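Torarine Bench Arm Kit

Bench kits / Torarine / Overview

Two-finger arm kit for light handling work: folding, sorting, picking up and putting down. Sold by Baluyot to workshops, schools and small packing rooms.

Availability: in stock, ships in 3,000 mm crate with bench top, or in short crate without
Warranty: 90 days on fingers and cables, one year on everything else
Support: by email and phone, in English

What this kit is for

We get the same question from almost every buyer. Can it do chores yet? People ask about laundry, dishes, tidying a counter, or packing orders at the end of a shift. The answer depends on the chore, and we would sooner lose a sale than ship a kit to someone who expects a housekeeper.

A bench arm does well with stiff things of a known size that start in a known place. Boxes, bottles with caps on, plates in a rack and blocks of wood are all reasonable. It does less well with soft things, thin things, and things that change shape when you pick them up. Cloth is all three. So is anything with ribs or hinges, such as a folding fan or a pocket umbrella, where part of the object is rigid and part of it is not.

We use patterned cloth and fan-shaped pieces as our standard hard case. If a setup can take hold of a narrow stack of thin layers, keep hold of it, and let go of it where it should, it can be taught most of the simpler jobs on a packing bench.

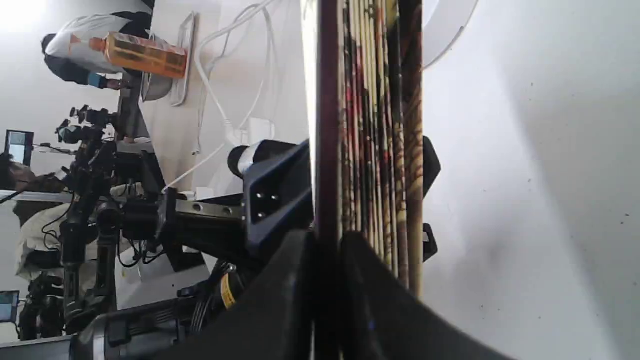
Grip force is the setting most people get wrong at first. Too little and the layers slide past each other. Too much and thin ribs bend or the fabric creases. The Zidus controller lets you set a closing limit for each task and store it under a name, so you do not have to find it again after switching jobs. Start low and go up one step at a time.

The second thing to plan for is the approach. The fingers need room on both sides of the object. A flat piece lying tight against the table gives them very little to work with, and the arm may need to come in at an angle and take a raised edge. A bunched or folded end is easier to pinch than a smooth one. When you lay out work for the arm, put the thick end where the fingers can reach it.

What you can expect today

Picking up one known item from a clear table: yes, after an afternoon of setup.

Moving items from a table to a bin or tray: yes, if the tray stays put.

Sorting by size or color: yes, with the camera option and even lighting.

Folding a flat cloth in half: sometimes. Plan on a person checking the result.

Opening or closing a folding item: not reliably. One arm can hold it, but the second action usually takes another arm or a fixed clamp.

Emptying a full laundry hamper and folding what is in it: no. We do not know of a kit in this price range that does it without someone standing by.

Washing dishes: no. The joints are not sealed against water.

Gerardo Ocampo, who runs our setup desk, keeps the list current. He moves a task up only when it has been repeated on a customer's bench as well as on ours. Folding in half went from "no" to "sometimes" in January.

Setting up the bench

1. Choose a table that does not rock. White or light gray tops work best with the camera option. Glass tops do not work.

2. Clamp the arm base and check that the arm can swing through its full range without touching a wall, lamp or shelf.

3. Run the cables with enough slack for the wrist to turn. Leave a loop and tie it loosely. A tight cable will pull on the wrist and spoil the grip position.

4. Set a lamp so that light reaches the work from above. Hard shadows under the fingers can hide the edge of thin material from the camera.

5. Put one item on the table, bring the fingers down by hand control, and close them on the thickest part of the item. Raise it a short way and put it back. Do this several times before you record a task.

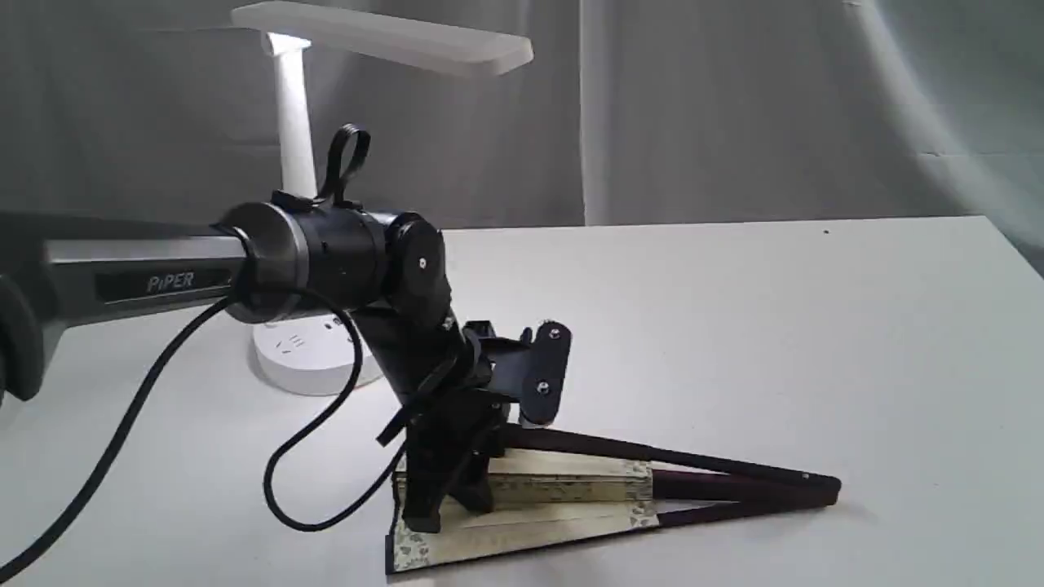 In the box

Arm base plate and two table clamps
Zidus controller with power supply
Two-finger gripper, with a spare pair of finger pads
Perkon cable set and reusable ties
Printed setup guide

The arm is ordered separately, and so are the camera option, the foot switch and the lamp. Ask us before ordering if you already own an arm, as the base plate has to match its bolt pattern.

Price

Kit without bench top: $2,080
Camera option: $249
Bench top: priced on request, depends on shipping

Schools pay the same price and get a second printed guide.

Before you order

Send us a short note with the size and weight of the items, what they are made of, and how they arrive at the bench. Photos help. Adel Radwan reads these and will reply with one of three answers: it should work, it might work with changes, or do not buy this for that job. If you get the second answer, he will list the changes.

Returns are accepted within 90 days if the kit is complete. Used finger pads do not need to come back.

Page last updated 27 April 2022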